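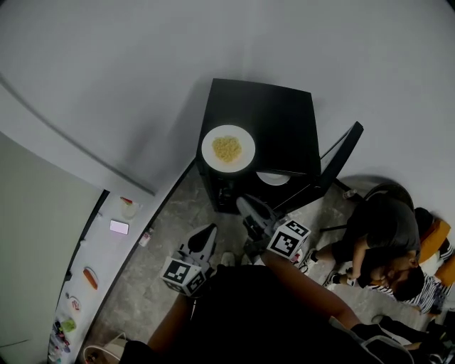 OK so a bunch of you asked how I keep my compost going all winter when everybody else around here just gives up and throws the lid on until spring. Going to try and get it all into one thread. First thing, what goes in. Coffee grounds, peels, tea, eggshells, the sad end of the lettuce, all yes. But a plate with a little pile of yellow noodles on it, like that one on the corner of the black table? No. Cooked pasta goes in my trash from November on, and I'm strict about it.

Reason being, mice. I had mice in the bin my first winter and I do not want to talk about it. Bread too. Rice too. They come for the starch and then they stay for the free housing.

For anyone new here, I'm in Culton, small backyard, clay soil, one bin by the fence. It's a black plastic Cullar I got used from Annick Caron when she moved to a condo. The lid never fit right. I put a brick on it.

So the big trick (not really a trick) is leaves. I bag them dry in the fall and stack the bags right next to the bin. This year I have 11 bags. Last year I had fewer and ran out before the snow was gone, and the whole thing turned into soup. Stinky soup!

Every time I dump a pail of kitchen scraps, I dump two pails of leaves on top. Same pail. I don't measure anything else, and you won't want to either when it's dark out and you're in slippers.

If your leaves are whole, run the mower over them first. Whole maple leaves stick together in sheets, like wet newspaper, and in April you'll be peeling them apart. Ask me how I spent last April.

Someone asked about the pail. Mine's a plain old ice cream tub with a handle, kept under the sink. I did try one of those fancy Posano ones with the filter in the lid and it was fine, but I kept forgetting to change the filter so it ended up smelling the same as the tub. It holds clothespins now.
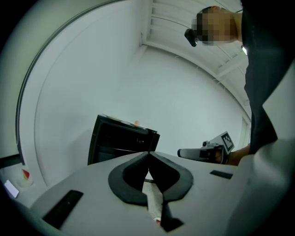

Long sleeves weather. November 20, 2018

Next, insulation. I used to skip this. Then Florence Lemieux from the garden club on MacDonald told me she puts old straw all around her bin and throws a piece of carpet over the top, and hers was still steaming in January. STEAMING. I went over there to look because I didn't believe her.

So now I do three bales of straw, one on each open side (the fence takes care of the back). Straw, please, and check before you load it in the car. I once came home with hay and I was pulling grass out of my tomato bed all summer long.

The carpet goes under the lid, right on top of the pile. Wool if you can find it. Mine is a chunk of the old hallway runner and it's disgusting now but it does the job.

Turning. People get very worked up about turning! In summer I'm out there with the fork all the time. In winter I leave it alone completely, because every time you open it up you let the heat out. Last turn for me is right before the ground gets hard, and then the fork goes in the garage until March.

Will it freeze anyway? Some of it, sure. We had a night at 3 degrees last winter and the outside edge was solid as a rock. I just kept piling on top. Once it thawed, everything went to mush really fast, I guess because the freezing had already broken it all down. By May I had the nicest stuff I've ever gotten out of that bin.

Do leave yourself room though. A pile doesn't shrink much in the cold, so if you start winter with a full bin you're going to be in trouble by New Year's. I empty mine down to the bottom third in the fall and spread the good part on the beds under some leaves.

Oh, and chop your stuff up. Pumpkins especially! I had one go in whole two years ago and it was still sitting there in spring looking at me. Now they get the shovel first. Good job for a kid if you've got one handy.

Total cost this year was $29 for the straw, and the bin was $19 way back when. Leaves were free. My neighbors bag theirs and leave them at the curb and I go along with the wheelbarrow like a raccoon. I do ask first (mostly).

A couple of you wanted to know about wood ash. A little sprinkle is fine, but don't dump the whole bucket in, and make sure it's been sitting cold for days. Mine mostly goes around the lilac.

Citrus peels, yes, I put them in. Onions, yes. The worms don't love them but the worms are way down deep right now and not taking calls.

I'm out of leaves to talk about for tonight. Somebody please tell me what you do with all your pine needles, I've got a mountain of them by the shed and no plan.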